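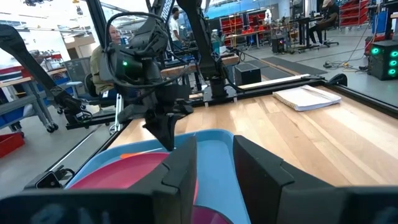

Fladdale Rear Support Harness for Dogs

Large dog size, 40 to 85 lb. Also sold in small and medium.

If you live with a dog who has lost a back leg, or whose back end just doesn't keep up with the front end anymore, you already know about the towel. You loop it under the belly, you hunch over, and the two of you shuffle out to the grass while the towel slides up toward the ribs. We did the towel thing for a long time with our own old shepherd mix, and the Fladdale is what we wish we'd had in the closet from day one!

It's a padded sling that wraps the hips and lower belly, closes along one side, and gives you a long handle so you can stand up straight while you help. You can leave it on during the day (we take ours off for naps and overnight), and it folds up small enough for the glove box.

What we love about it

The leg openings come apart. Each side has its own strap, so on a three-legged dog you unclip the strap on the missing side and fold the panel flat under a soft flap. No empty loop dangling around, no buckle sitting on a scar. It works for a left or right rear amputation and you don't have to order a special version.

The belly panel is cut back for boy dogs. Older slings tend to catch everything, and then you're washing the sling three times a day. This one sits far enough back that most males can pee without getting it wet. Most, I should say. Short, long-bodied fellows may still need the panel slid back an inch.

The handle adjusts while you're holding it. There's a sliding bar, the same idea as on a messenger bag. Short for the car, long for the yard, and somewhere in between for stairs.

Fabric and parts

The outside is Prususard, a tight nylon weave that sheds mud pretty well and doesn't hold hair (yes, even shepherd hair). The lining is Prusness, a brushed knit that feels like the inside of a new sweatshirt. Between them is a thin foam pad. The buckles are plastic, with rounded corners, and the clips can be worked with gloves on.

The harness weighs 383 grams in large and 364 grams in medium. The difference is mostly handle.

Sizing

Measure around the dog right in front of the back legs, with the dog standing if possible. Lying on the side is fine too, just add an inch.

Small: 16 to 21 inches
Medium: 21 to 27 inches
Large: 27 to 35 inches

Between sizes? Go down for a lean dog and up for a fluffy one. Dogs often lose muscle or change shape in the weeks after surgery, so please measure again even if you have a number from the vet's last visit.

Putting it on

Lay the harness flat on the floor, lining up, and walk your dog over it. Bring both sides up, close the hip buckle first, then the leg strap or straps. You should be able to slide two fingers under every edge. Lift gently on the handle before you take a step, so your dog feels it coming. Some dogs freeze the first time! Treats help, and so does heading toward a door they like.

Please wait until your vet says the incision is ready before anything touches it. For front leg amputees you want a full body harness, and the Hashemi chest harness is the one we carry. The two can be clipped together for dogs who need help at both ends.

Washing

Close all the buckles, turn it inside out, cold wash, hang to dry. The lining pills a little after many washes but stays soft. Keep it out of the dryer, the foam goes lumpy.

In the box

Harness, adjustable handle, two flap covers for the unused leg opening, one spare buckle, fit card.

Questions we get a lot

Can I use it on stairs? Yes, going up especially. Going down, stay one step below your dog and keep the handle short.

Will it carry my dog's whole weight? It's made for helping, so your dog should be doing part of the work. For a full lift into a car, put your other arm under the chest.

What about really old dogs with all four legs? That's half of the people who buy it. Stiff hips, slick floors, same sling.

Do you take returns? Unwashed and within 40 days, in any box you have.

Page updated January 28, 2021. Medium in blue is back in stock, large in blue should follow in May.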